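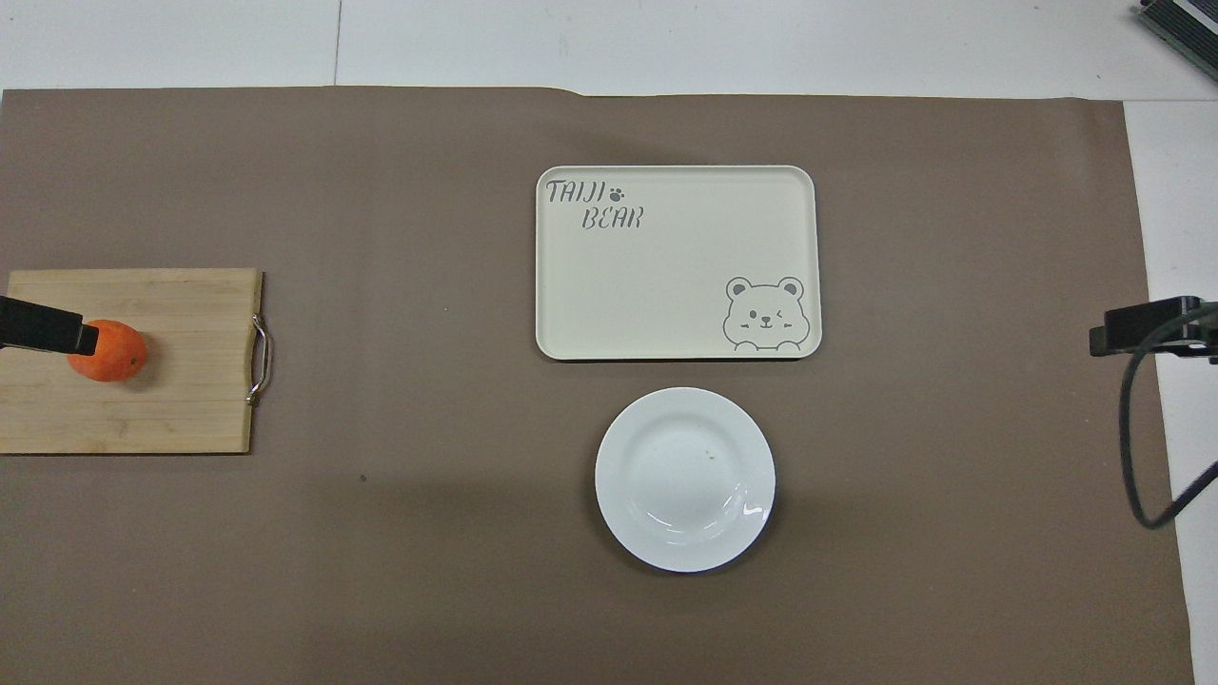
Re-oiling a bamboo board: mineral oil keeps sitting on the surface

Kitchen Tools and Surfaces > Care and Repair

pryor_a
September 18, 2020
I have a laminated bamboo board that has gone pale and slightly fuzzy after a run through the dishwasher (not by me). I sanded it with 140 grit, wiped it down, let it dry overnight, and applied food grade mineral oil. The maple board I did at the same time drank the oil in an hour. The bamboo still had a wet film on it the next morning. I wiped it off and tried again with the same result.

Questions:
Is the factory finish still on there and blocking the oil? Is bamboo simply less absorbent than maple? And is there any point in a board wax on top if the oil did not go in?

Ashton Pryor

dritus
Bamboo takes up less oil than maple in my experience. The strips are dense, especially the ones cut near the outside of the stalk, and the glue lines take up nothing at all. One thin coat, wait 20 minutes, wipe off whatever is left. You are not doing anything wrong. You are using too much oil.

Also, 140 is coarse for a last pass. That alone will leave it fuzzy.

kettlehole
Disagree on the first part. If oil beads or sits as an even film overnight, I would suspect a finish before I blamed the material. Plenty of cheap boards are sprayed with a clear coat at the factory. Put a few drops of water on the face and a few on a fresh scratch on the underside. If the scratch darkens and the face doesn't, there is a coating left.

pryor_a
Did the water test. Face and scratch both darken, the scratch a bit faster. So no coating, or not much of one.

I stopped at 140 because it was what I had. What should I finish with?

dritus
220 or so. Raise the grain first: wipe with a damp cloth, let it dry fully, then sand lightly along the strips. Do it a second time if it still feels rough. Don't lean on it. The fibers tear if you press.

Zumach_Bench
I'd go further than 220 on bamboo. It fuzzes in a way maple does not, because the fibers are long and stand up in bundles. I take mine to 320 and the surface stays smooth through several washes.

kettlehole
And at 320 you have polished it enough that the oil goes in even slower, which was the original complaint.

Zumach_Bench
The original complaint was fuzz and a wet film. The film is excess oil and should be wiped off at any grit. I have never been able to tell 220 from 320 by how the oil takes, on any wood.

kettlehole
I have. On end grain maple the difference is plain. On bamboo I admit I haven't compared them next to each other.

mlowell
Check the glue lines before spending more time on this. Dishwashers kill laminated boards by opening the joints, and a board with open joints is finished for food no matter how well it is oiled. Hold a straightedge across the width, then look along both ends with a flashlight. A joint that catches a fingernail is a joint that holds meat juice.

pryor_a
Straightedge shows a slight cup, low in the middle. No joint catches a nail. One end has a hairline check maybe as long as my thumbnail, inside a strip and not on a glue line.

mlowell
A slight cup will often come back by itself. Stand the board on edge so both faces get air. People lay a damp board flat on the counter, the top face dries, the bottom doesn't, and it moves. The same goes for oil. If you oil only the top you slow down drying on that side only. Do both faces and all four edges.

Leave the check alone for now and see whether it grows.

dritus
Agree with all of that. I'd put the cupped side down on a dry rack for a day first if the hollow side is the dry one, then on edge.

Ajayi
On the wax question: yes, it is worth doing. Oil fills, wax sheds water, and the wax does not depend on the oil having gone deep. I melt 1 part beeswax into 4 parts mineral oil by volume in a jar set in hot water, let it cool to a paste, rub on a thin layer, leave it a few hours, and buff. Reapply when water stops beading.

Don't use olive oil or any other cooking oil that stays liquid. It goes sticky and smells.

kettlehole
Or use pure tung oil, which cures, and skip the monthly routine. Check that the can says pure, and give it a few weeks before food goes on it.

Ajayi
A few weeks without a cutting board is a long time for most households. Some people also avoid tung for nut allergy reasons. Mineral oil has neither problem.

kettlehole
Fair on the wait. I own more than one board.

Zumach_Bench
To the original poster, what is the board used for? If it is a bread board, all of this is overkill.

pryor_a
Vegetables mostly, bread sometimes. Meat goes on a plastic one.

Update: raised the grain 2 times, finished at 220, one thin coat on both faces and the edges, wiped at 20 minutes. No film this morning. The surface feels smooth, and the color is more even than before. The cup is about half what it was. I'll make up the beeswax paste once I find somewhere to buy a small block.

mlowell
Good. Check the hairline again in February, when the heating has been on for a while. Dry indoor air opens checks faster than washing does.

dritus
Farm stands often sell beeswax in small blocks. Grate it before melting and it goes much quicker.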